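Section 3: Lodging your lobbying return in Plurkico

14 comments | 103 shares

You've set up your organisation's profile, so now the good part: getting your first return onto the public record! Plurkico was built for small groups as well as big consultancies, and most people get through this section in one sitting.

Before you start, have your client list, your meeting diary and your registration number handy.

1. Log in and choose Returns, then New Return. Pick the reporting period from the drop-down menu. The February period opens automatically for new users.

2. Add each client under its full legal name. If you lobby for Pastetti Holdings, don't enter "Pastetti" by itself, as the register treats the two as separate organisations.

3. Enter every meeting with a minister, an adviser or a senior public servant. Phone and video calls count too. The Subject box holds 400 characters, so be specific: "licensing fees for regional venues" is a great entry, "general discussion" will bounce.

Note: You can import meetings from a spreadsheet of up to 1000 rows. Check the date column first. It must read like 16/12/2023, with slashes.

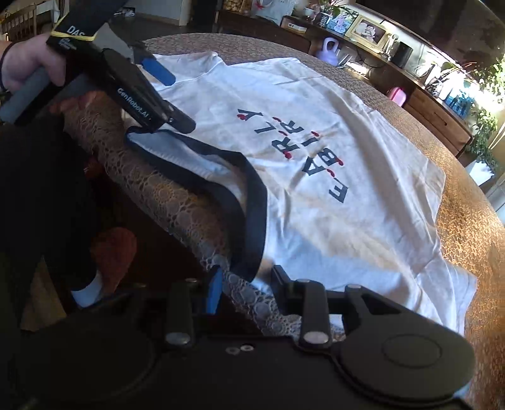 4. Link each meeting to a client. One meeting can be linked to several clients, and this is a lovely time-saver if you represent a whole industry.

5. Declare any gifts or hospitality in the Benefits tab. Nothing to declare? Tick Nil. A blank tab stops the return from going through.

6. Press Check. Errors turn up in red with a link straight to the line that needs fixing.

7. Press Lodge and save your receipt.

CAUTION: A lodged return is public straight away. You can amend it for 14 days, but the original version stays visible beside the new one.

CAUTION: Don't share logins between offices. If your Jirnenen and Dauda branches both lodge, give each its own user under Settings, People.

Amendments and late returns are covered in Section 4.

Share this page | 103 shares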